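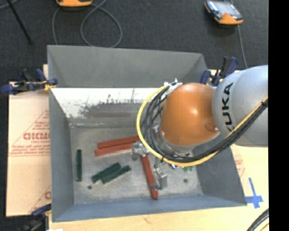 Cell 2, red and green blocks in the bin, gripper down among the reds.

October, 6:40 a.m.

Started the bin run before the day shift came in. Target for the week is 525 picks per shift. Yesterday's log closed at 300, with 219 on the first attempt. The long reds cost the most time when two of them lie nearly parallel, as the finger needs a gap to get in. Greens depend on the wall distance. Changed the approach angle for the reds and left the greens alone.

Ludmila Kadlec came by at 7:15 with the new rota. Sorting at Plellitz had 6 people per shift in spring. From next month it has two, plus one person assigned to the cells. The other three go to packing for the Skavero orders. Same pay grade, different hours, and packing starts at 5:30. Two of them have asked for it in writing.

My own job has changed more than the rota shows. I used to sort by hand for four hours and do paperwork for the rest. Now I read stop codes, reset, and write down why. A stop takes up to nine minutes if the Stedix software wants a full restart. My wrists are better. My back is the same, from leaning over bins.

Štěpánek wants the operators to enter stop reasons themselves from a fixed list. I asked for a free text field. The list has no entry for parts lying against each other, and that was most of yesterday.

To do: check clamp torque, print the list, ask Ludmila who covers the cell during lunch.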